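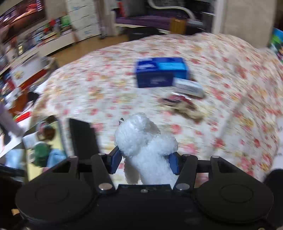 Gwion Lougher says a floral bedspread is the safest thing you can put in a guest room, as marks don't show and visitors never complain about it. I bought the Humau bedspread partly on his advice and have now had it on the bed for four months.

It cost 98 dollars in the queen size. The pattern is small pink, red and orange flowers on cream, printed close together. On the website the cream looked nearly white. Put a bright white toy next to it and the difference is plain. If you want something to match white pillowcases, look elsewhere or buy the shams, which are another 34 dollars for the pair.

The fabric is light. It folds small enough for a closet shelf and one person can spread it over the bed without walking back and forth. The downside is that it shifts. Sit on the edge to tie your shoes and that side drops a few inches. Anything left on top goes with it, and in our house there is always something on top: boxes, wrappers, a plush toy or two. My old Gustell quilt was heavier and stayed where it was, but it took most of an evening to dry.

Washing has gone fine. I use cold water and the low dryer setting. It shrank slightly the first time and not since. The red has held up well. I had expected it to bleed onto the cream and ran the first load with nothing else in the machine.

The stitching is my main complaint. One corner of the hem came loose in February, with a gap as long as my thumb. I wrote to the store and got a reply from Dae-han Lim, who offered a replacement or 16 dollars back. I took the money and sewed it up myself. The other three corners are still good.

Shaggy toys do leave fluff on it, and white fluff shows on the red flowers more than on the cream. A lint roller takes it off in a minute. Crumbs brush off easily.

Gwion is right about marks. I spilled tea near the foot of the bed and had trouble finding the spot afterward to treat it. I would buy it again for a spare room or a kid's room. For a bed that gets sat on all day I would pay more for something with some weight to it.

Four stars out of five.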